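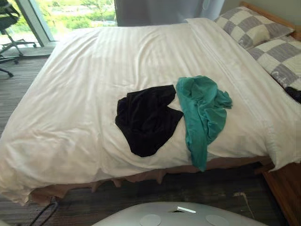 Lab 4: Comparing Hands on Soft Goods

Set the Clelo controller to 10 percent speed. Run each garment with the Ventura gripper first, then the Clurnov hand. Log every attempt, including the embarrassing ones – especially those.

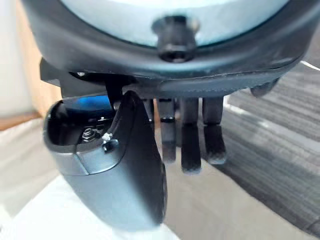 Thumb and fingers, from the wrist camera.

Read the thumb current before you blame the software. Last April's section blamed the software 21 times.
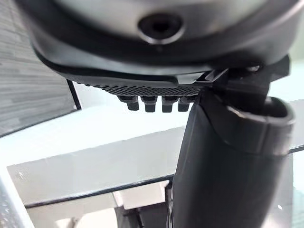 Do we retune between hands?
Only the force limit. Leave the speed where it is.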